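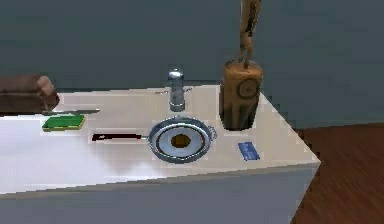

Romain Leclerc reckons I've got the whole thing backwards. You don't choose the paint and then the room, he wrote after last month's column, you sit in the room at seven in the morning with a cuppa and let it tell you how dark it can go. He also thinks I'm a coward about charcoal. Fair cop, Romain!

So I did the sitting. Our hallway gets hardly any sun before lunch, and I'd been tossing up between two greys since June, one from Ristier and one from Vasseur (the Vasseur has more green in it, whatever the tin says). I bought sample pots of both, 500 ml each, and slapped them up in big squares beside the linen cupboard. At breakfast time they were the same colour. By mid-afternoon the Ristier had gone a bit mauve and my sister asked if I'd meant to do that.

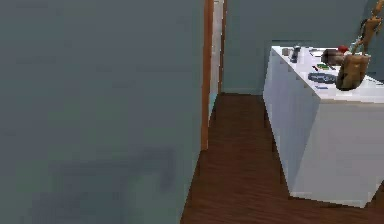 Trim is where I always come unstuck. My old house had white gloss on everything and I spent half my life wiping fingerprints off it, so this time I'm leaving the timber alone. A grey-blue wall running up to a warm orange-brown door frame is a combination I'd have called daggy ten years ago, and now I'm mad for it -- the wood stops the blue feeling like a dentist's. If yours is scratched, a light sand and a coat of oil will bring it back a treat.

Didier Renaud wants to know if I bother with undercoat over old enamel. Yes, mate, every time, and wash the walls with sugar soap first. I skipped it once in the laundry and peeled off a strip the length of my arm.

Next month I'm tackling ceilings, neck permitting. Send me your worst roller stories, and if anyone around Hoton has an extension pole I can borrow, please sing out.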